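Kettle docs: Home | Data | Schema | Changelog | Licence | Contact

# Kettle: household textile care label records

Kettle is a table of care label text taken from bedding and everyday clothing, with the laundering instructions split into fields. It was compiled for Vastance by Oskari Rissanen and Nipon Duangkaew, mainly to test parsers that turn printed care wording into structured values. It holds text and codes only. No laboratory measurements are included.

## Scope

Records cover fitted sheets, flat sheets, pillowcases, duvet covers, shirts and nightwear. Towels were left out of this release and are held separately in the Dandik table, which uses a different key. Curtains and upholstery are out of scope.

Each record stands for one label, not one item. A duvet set with a label on the cover and another on the pillowcase gives two records sharing a `set_id`. 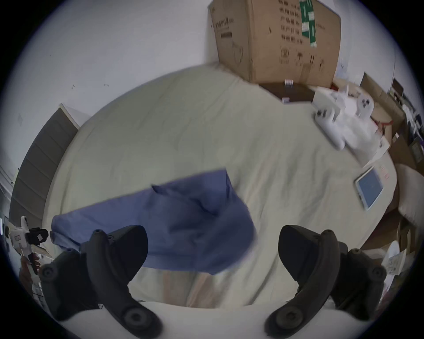 Page last changed: 5 July 2023

## Files

- `labels.csv` holds one row per label, UTF-8, comma separated, with a header row
- `fibres.csv` holds one row per fibre per label, joined on `label_id`
- `terms.csv` lists the accepted spellings for each care term
- `sample.csv` holds 500 rows drawn from `labels.csv`, for quick tests

Line endings are LF. Empty fields are left empty; the string `NA` is never used as a missing value, although it does occur in `raw_text` where a label carried it.

## Main fields

`label_id`: string, 16 characters, unique within the release.

`category`: one of the values in the first column of `terms.csv`. Lower case, singular.

`wash_max`: integer, degrees Celsius. Blank if the label gives words only ("warm wash", "wash cool"). Words are not converted. A user who wants a number for "warm" must choose one and say so.

`wash_action`: `normal`, `reduced`, `much_reduced` or `hand`. Read from the bars under the tub symbol where the symbol was legible, otherwise from the wording.

`dry_code`: tumble drying, line drying and flat drying in one field, separated by a vertical stroke. Order carries no meaning.

`raw_text`: the wording as printed, with line breaks replaced by a single space. Spelling mistakes are kept.
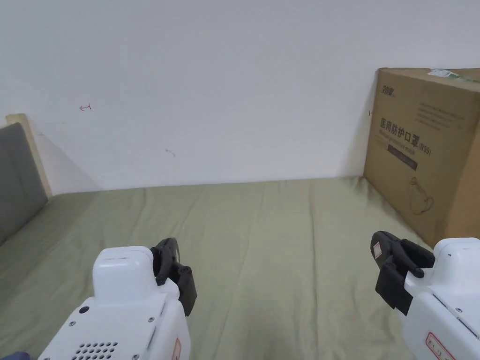
The `raw_text` field is the reference for all the others. If a coded value and the wording disagree, treat the coded value as an error and report it. The one known exception is `wash_max` on polycotton bedding, where several labels print 60 beside the symbol and 50 in the text. The symbol value was kept and the row carries `conflict=1`.

## Fibre composition

Percentages in `fibres.csv` are integers. They should add up to 100 per component, but a check is advised before use. Labels that state "cotton rich" without a figure have a fibre row with an empty `percent`. Trimmings, elastic and sewing thread are ignored unless the label gives them a line of their own.

## Method

Labels were typed by one person and checked against the source by the other. Disagreements were settled by going back to the label. Codes were then assigned with the Grumine rule set, version as listed in the changelog, and any row the rules could not place was coded by hand and marked `manual=1`.
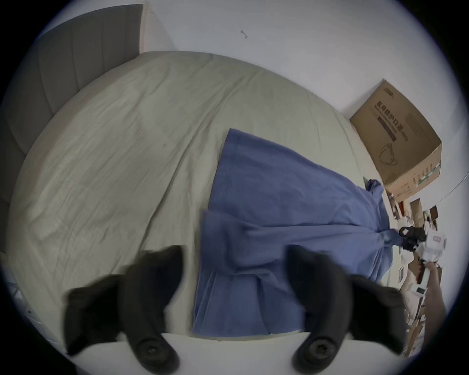

Kettle Data Notes, no. 16, p. 3

## Known problems

Worn labels are under-represented, as faded text was often unreadable and the label was skipped. The table should not be used to estimate how common any instruction is in shops or homes.

Labels in more than one language were entered in English only. The flag `multi=1` shows where other text was present.

Duplicate wording is frequent and has not been removed. Two rows with identical `raw_text` are usually different products from the same supplier.

The June release had the bleach codes reversed for nightwear. Copies of that release should be replaced.

## Corrections

Send the `label_id`, the field name and the proposed value to Nipon Duangkaew by way of the Contact page. Changes to `terms.csv` need a sample of the wording as well. Accepted corrections are listed in the changelog under the release in which they first appear.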